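## 3.2 Perceived glare on dark work surfaces

The second part of the study concerns how people judge the comfort of a table top when the walls of the room are very light. In the earlier survey by Gallardo and Farías, the respondents were asked only about the colour of the walls, and the furniture was left out of the questions. We consider this a weak point, as the eye of a seated person rests on the table for most of the working time.

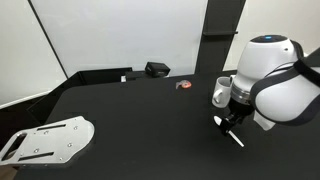
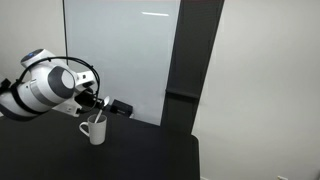

**Figure 6.** Black table tops.

The questionnaire was sent to the offices of two firms, Betley and Gostetard, in April. It was answered by 1,004 persons, from a total of 3,215 who received it. Each person gave a mark for glare, for tiredness of the eyes at the end of the day, and for the general feeling of the room. The marks were given on a scale of six steps, so that a middle answer was not possible.

Persons with a dark table complained less of glare in the morning than persons with a light one. In the late afternoon the difference became small, and in the rooms facing west it disappeared. On tiredness of the eyes the result was the contrary of what we expected. Those who read mainly from paper found the dark table more tiring, and several of them wrote in the free comments that the white sheet seemed "too strong" against it. The same remark was already made by Gaete in his notes on reading rooms, although he had only 19 readers and did not separate the hours of the day.

We must mention one difficulty with the word "matt". In the questionnaire it was explained in one sentence only, and the answers from Gostetard show that some persons understood it as "dark". These answers were kept in the totals but are marked separately in the table of Section 3.4. The lamps were also not equal: at Betley most desks have the Ekton ceiling lamp, whereas at Gostetard each person may choose a small lamp of their own. The comparison between the two firms should therefore be read with care, and in Section 3.3 we treat them apart.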